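Aug 5, 2026

# Moving the hand controller to a fixed-rate command queue

In July I completed the replacement of the command path between our planner and the humanoid hand. The work took longer than I had allowed for, and several of the decisions are recorded only in commit messages, so I have set them out on this page for anyone who maintains a similar arrangement.

The planner, which we call Vitale, produces a short list of finger and wrist targets whenever it receives a new estimate of the object pose. The driver, Pikard, passes those targets to the joint controllers. Until this summer the two were joined directly: the planner called the driver, the driver wrote to the bus, and the planner waited for the call to return. The design was simple and served us adequately while the hand performed only open and close movements.

## The fault

The difficulty appeared when Benedetta Colombo began running sequences in which the thumb and fingers were required to arrive together. In a minority of runs the thumb was late. The logs showed that both commands had been issued in the correct order, and for some days I was inclined to suspect the thumb gearing.

The gearing was sound. The pose estimator and the planner shared a process, and when the estimator received a crowded image it held the processor long enough to delay the second of the two writes. In the worst recorded case the gap was 370 milliseconds. The driver had no knowledge that the two writes belonged together and therefore could not correct for it.

## The revised arrangement

Targets are now written as a single block covering every joint. Each block carries a sequence number and the time at which it should take effect. Pikard runs in its own process and reads from the queue every 10 milliseconds. If the queue is empty, it holds the last position. If a block arrives after its effective time, it is discarded and the event is logged.

I had first written the driver so that late blocks were executed at once. Sheila Bramwell objected to this during review, on the grounds that a late grasp command is frequently a wrong one, the object pose having been revised in the meantime. I accepted the point, and the discard rule has remained in place since.

The relevant part of the configuration is as follows:

```
driver:
 period_ms: 10
 on_empty: hold
 on_late: discard
 max_queue: 2
```

The queue length deserves a remark. A longer queue makes the motion smoother on paper, but every block waiting in it was planned from an older estimate. With a length of 2 the hand responds promptly when the planner changes its mind. I tried longer settings and found the fingers continuing towards a position that the planner had already abandoned.

## Replaying the logs

Before the new driver was permitted to move any hardware, I replayed recorded sessions against it using Flemness, our log tool. Flemness feeds the stored planner output to the driver at its original timing and compares the resulting joint commands with those recorded. The set contained 374 sessions. All were completed, although a small group showed differences in the wrist that I had not expected. These were traced to a rounding step in the old driver, which had been shifting the wrist target very slightly on each write. The planner had been tuned against that error, and the wrist offsets accordingly had to be measured again.
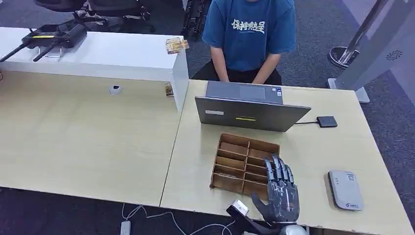
The offsets were measured at the desk with the new driver running and the planner disconnected. Each joint was commanded to a known position, the reading was entered in the table, and the table was then loaded by both processes at start-up. Formerly each held its own copy, and I regret to say that the two copies did not agree.

## Matters outstanding

The estimator still shares a process with the planner. The queue prevents this from disturbing the hand, but it does not make the estimates arrive any sooner, and during crowded images the driver now spends noticeable periods holding position. Separating the two is the next item of work, and Benedetta has a branch in which the estimator has been moved.

The discard log also needs attention. At present it records the sequence number and the delay, but it omits the planner state, and the cause of a late block must be worked out by hand from two files. I intend to add the state identifier to the block itself.

The configuration and the replay script are in the Bullwood repository, under the driver directory. The old direct path remains available behind a flag and will be removed once the estimator has been separated.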